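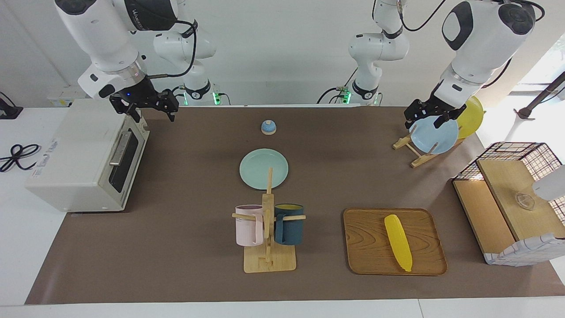 Sarkbridge, December 5, 2023

The Kragh Kitchen Challenge is a student robotics competition in which teams get a pair of robot arms to do ordinary kitchen chores on a tabletop. It's run every fall out of the Breromo workshop in Sarkbridge, and I've been writing the entries for this wiki long enough that I was bound to get to it sooner or later (I'm a former entrant, so take my fondness for it as read!).

Overview

Each team works with two arms and a tabletop kitchen. The workshop's own kitchen has a toaster oven, a wooden dish rack, a mug tree, a serving tray and a call bell, all laid out on a brown mat, with plates and mugs in different colors so that the task cards can say "the blue plate" and everyone knows which one is meant. There's a toy corn cob too, which has been the standard food item for as long as I've been around. Teams get very attached to the corn.

A task card is one or two plain sentences. "Put the yellow plate back in the rack." "Take the corn off the tray and put it in the oven." Some cards need one arm and some need both, and you don't find out which cards you've drawn until you're at the table. The current deck has 55 cards in it, and a team draws 13 for a full round.

History

The challenge grew out of an after-school club started by Américo Moreira, who taught shop and then electronics and wanted something for the kids who liked building arms but had no interest in robots that bash each other. The first version had a single arm and a stack of cups. It was slow. I remember an entire afternoon going by on one cup, and people stayed to watch it, and that's more or less when the club decided it should be a contest.

The second arm came in along with the dish rack, and the scoring had to be rewritten from scratch. A few of the older members still grumble about that. The name Kragh comes from the hall where the first finals were held, and it stuck after the event moved over to Breromo.

Rules and scoring

Scoring is by card. You get full points if the object ends up where the card says and everything else on the table is more or less where it started, and half points if you get there but knock something over on the way. Ringing the bell ends your turn, and the arm has to ring it, so a team that has done a beautiful job with the mugs can still lose the clock fumbling for the bell. I've done this. It's awful.

Teams may run their arms by remote handling in the first round, but the final round has to be done by a program the students trained or wrote themselves. Mentors can answer questions during practice and must keep quiet once the clock starts. The highest score anyone has posted in a final is 279, by a team from Flastport, and I still think the judges were generous about a mug.

Common difficulties

Plates are the big one. A plate lying flat on the mat gives a two-fingered gripper almost nothing to get hold of, so most teams practice with plates that are already on edge in the rack, gripping the rim from above, and leave the flat one for later. Then they draw the flat one first, of course. When two plates lean in the rack together you also have to get in at the front one without shoving the one behind it.

Mugs on the tree are friendlier than they look, but the arm has to come in at the right angle and lift before it pulls. Teams that pull first bring the tree along too.

The oven gets its own practice session in November. Its door has a long bar handle, which sounds easy, and then you have to think about where the other arm is while the door is coming down. Keeping the 2 arms out of each other's way is a whole topic, and Américo has a talk on it that runs well over an hour (bring a snack).

Taking part

New teams usually start with the tray and the corn, then move on to the mug tree, and only touch the oven when a mentor says so. No experience is needed and the workshop lends out everything. If you're thinking of joining, come and watch a practice first. Sit near the rack end if you can, you get a much better view of the grippers from there.

Team notebooks from past seasons are kept on the shelf by the workshop door, and they're well worth an hour of anybody's time, especially the pages where a plan has been crossed out and redrawn. Mine is in there somewhere, with a lot of crossing out.

Related articles
Breromo workshop
Flastport robotics teams
Task cards, full list
Two-arm coordination (club notes)
Mug tree practice drills
Sarkbridge after-school clubs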